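Keep the Dial
Mervyn Ashworth
1 April 2019

I have bought three microwaves in my life and I resent one of them. It came from a shop in Fullville, it had 40 buttons, and I used two. There was a key for popcorn and a key for potatoes. To warm a cup of coffee I had to set the power, then the time, then press Start, and if I did it in the wrong order the thing beeped at me.

A dial does the same job in one turn. You can work it with wet hands or without your glasses. My mother ran hers for years and never opened the manual -- I doubt she kept it. 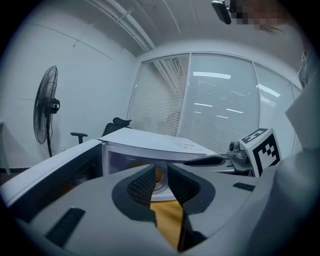
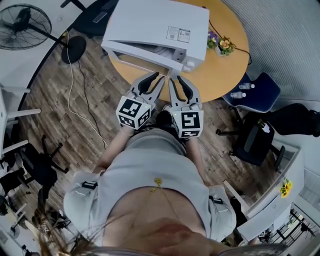 White microwave, door open, round dial on the front.

What the makers say

The usual answer is that people want choices. I wrote to Dendura in May of last year and asked why their dial model had been dropped. The reply ran to 257 words and mostly concerned a new one with presets. I don't think anyone in my house has ever wanted a preset.

Buttons also wear out. The membrane on my Fullville oven split over the 5, so I cooked for four minutes or six. A repairman in Dirkham wanted more for the panel than I had paid for the oven.

I would give up the clock too. There is already one on the stove and another on the wall, and they disagree -- a third would not settle it.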